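把整理书架那个工位重新调了一遍

四月接手这台机器的时候，Harpreet Melnyk 只留给我一页纸，上面写着零位怎么找、指尖螺丝用多大的扳手，别的没有。我把这几周的调整记下来，省得下次再翻聊天记录。

先说问题。取书的程序跑到后半段，夹爪老是偏，偏得不多，但书脊就那么厚，偏一点就会顶到旁边那本。起初我以为是视觉的事，标定重做了两遍，没用。后来断电用手晃手指，左边那根根部有松动，螺栓没有完全吃住。

拆手指的顺序：先把腕部停到维护位，按下急停，再松六角螺栓。线缆不用拔，但要看一眼波纹管有没有被支架别住，我们这台之前就别住过。装回去时两颗螺栓交替上紧，不要一次拧死一颗。装完做开合测试，我设的是 400 次，中间停下来摸一次根部。

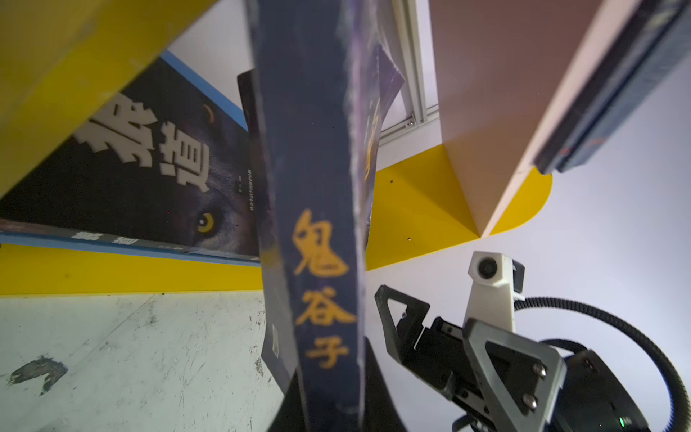
接着是零位。夹爪控制器用的是 Zeven 那一款，换过手指后必须重新走一遍闭合归零，否则开口的读数是错的。我第一次忘了这一步，程序里写开到 80，量出来差了一截，找了半个下午。归零以后把数值抄到柜门内侧的表上，这次是 2485，以后差得多了就说明指尖磨了或者又松了。

夹持力原来设得偏大。旧书的封面经不起夹，边角容易起毛，折痕也会越来越深。我把力降到原来的一半，闭合速度也降了，一个循环慢了一点，可以接受。力再小就不行，厚书会从指尖滑下去。Rhonda Leclerc 建议贴一层薄胶皮，我试过，贴了以后指尖变厚，插不进书和书之间的缝，又撕了。

平放的书要另外写一段动作。手指不能直着往下压，先在书边上方停住，看清开口对着哪条边，再慢慢下去。下降的最后 20 毫米我单独限了速，这段只能用低速，碰到台面也不至于把指尖撞歪。
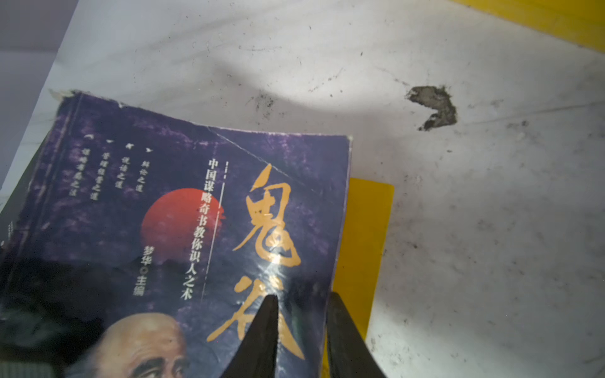
台面每天开工前擦一次，用干布，不要喷清洁剂。纸屑和碎渣会垫在书底下，书一翘，下降高度就不准。擦不掉的旧印子不用管，相机那边已经把阈值调过了。反光倒是还没解决，覆膜的封面在灯底下会亮一块，识别边缘时偶尔会把亮斑当成书角。现在的办法是把曝光压低一档，再多取一张取平均，效果一般。Carter Ouellet 说可以加偏振片，我还没买。

镜头也顺手写一下。腕上那个镜头离手指近，容易沾灰，用气吹，别用手指抹。支架的螺丝动过之后，手眼标定一定要重做，只拧紧一颗也算动过。

目前还剩两件事：备用手指只有一根，已经找 Lemus 再订一对；归零脚本要改成开机自动提示，Shirley Sandhu 那边有现成的，等她发给我。改完以后我再把新的参数表贴上来。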